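Tolatthorpe open day, anyone else go?
Posted in: Robots and Automation > Shows, visits and demos

drumlin_pete
I was at the Drellell open day in Tolatthorpe on Fri 14 May and said in the regional thread that I would write it up. It ran all afternoon with groups going in every half hour. You signed in at the front desk, got a sticker with your group number on it, and waited in a hallway with coffee until you were called. My group was 13 people, which is too many for a room that size. If you stood at the back you mostly saw shoulders.

Oratile Makhubela gave the talk and did it well. She didn't use slides. She explained what the robot would be doing with the bottles and the desk, said which parts of the job they still consider hard, and then let it work while she took questions. I liked that she didn't talk over it the whole time. The other engineer sat at a laptop and only spoke when somebody asked about the software.
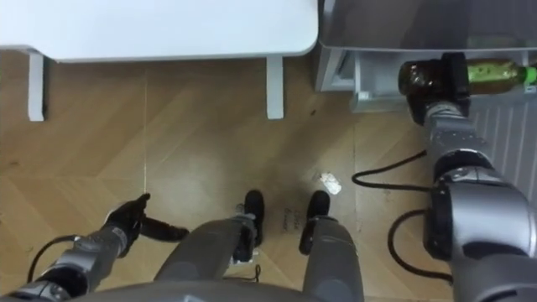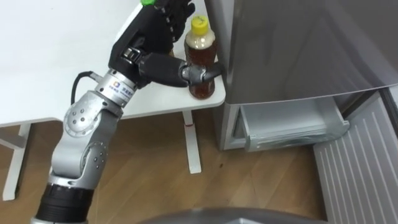
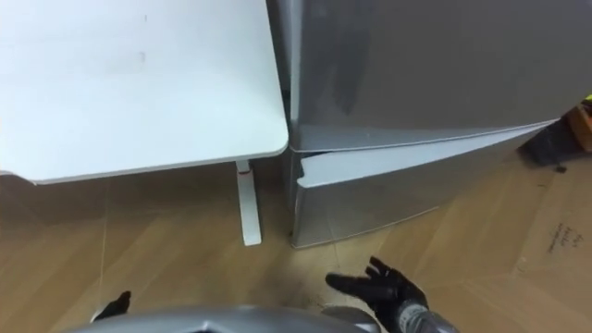
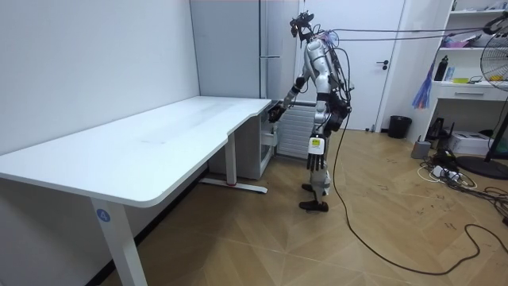
My own interest is the sample room at Bonlow, where I look after the bench equipment. We have narrow walkways, old flooring and people walking through with trays all day, and my manager wants to know if a humanoid could put bottles away on the late shift. So I spent most of my group's time watching the floor and not the hands. The long black cable coming off the robot's lower back and running across the wood in the last picture would be a tripping hazard in our room by the first coffee break. I asked about it and was told that battery running is possible but they keep it plugged in for long days. That's a fair answer for a lab. It doesn't help me much.

The hands were better than I expected. Each finger moves on its own and the thumb comes across the front of the bottle to hold it. It was slow. I didn't time it, but I would have put the bottle away and gone to get another one.

Parking was in the lot behind the building and it was free. Wear comfortable shoes, because there were no chairs.

kessler_bay9
Went to the last slot of the day. Different impression. I thought it was a good demo because it was in a plain room with a desk and a radiator and a trash bin by the door. I've been to plenty of these where everything sits on a taped mark on a black mat and you know it won't work anywhere else.

On the speed, I don't see the problem. If it runs on a late shift with no people in the room, who cares if it takes longer than you would?

drumlin_pete
We do have people in the room on the late shift. Fewer of them, but they're there, and they need to get past it.

marrowbone
Kessler, a plain room doesn't prove a lot. It's their room. They know where the table is and how high it is, and so does the robot. What I want to see is somebody from the audience pushing the desk over a foot and then letting it carry on. Did anyone ask for that?

kessler_bay9
Someone in my group asked. Makhubela said they move things around in their own testing but didn't want to do it with visitors standing that close. I believed her. You're free not to.

marrowbone
I don't disbelieve her. I'm saying I wouldn't put money down on it. We bought a palletizer on the strength of a demo like this in October and spent the winter finding out what had been left off the quote.

tall_order_inc
Couldn't make it, so thanks for the write-up. Pete, did they say anything about price or service? Also curious about the open drawer next to the table in your second photo. Was it pulling that out itself? We have lab freezers with drawers like that and the pull is a lot stiffer than it looks.

drumlin_pete
No price. They said to send an email. I didn't see who opened the drawer, it was already out when I got to the front. I did ask about stiff drawers because ours stick too. The answer was that pulling straight is fine and that a drawer that jams to one side gives them trouble. Service goes through Piątek for anything mechanical, and they had a stack of their brochures at the sign-in desk.

tall_order_inc
Good enough. Ours jam to one side every single time.

hollis_r
The Piątek brochure lists a service interval of 500 hours for the hands. If you ran 2 shifts a day you'd be in there constantly. I have the page in front of me and the part number for the finger kit is 3183 if anyone wants to ask them for a quote. I'd like to know what it costs before I get excited about thumbs.

kessler_bay9
Is that interval an inspection or a replacement? Those are very different bills.

hollis_r
It says "service." That's all it says. I'll call them on Monday.

marrowbone
Please post what they tell you. That would be more use to me than another open day.

drumlin_pete
Same here. I've told my manager that we should wait and look at it again once they'll show it running on battery. He was hoping for a yes. In the meantime we're getting a cart with a lip on it so the bottles stop sliding off, and that was going to be needed either way.

If anyone is going to the next one, get into an early group and stand on the left side by the long part of the desk. You can see the raised arm from there without leaning over people.

hollis_r
Called. They want it in writing. Email sent, will update.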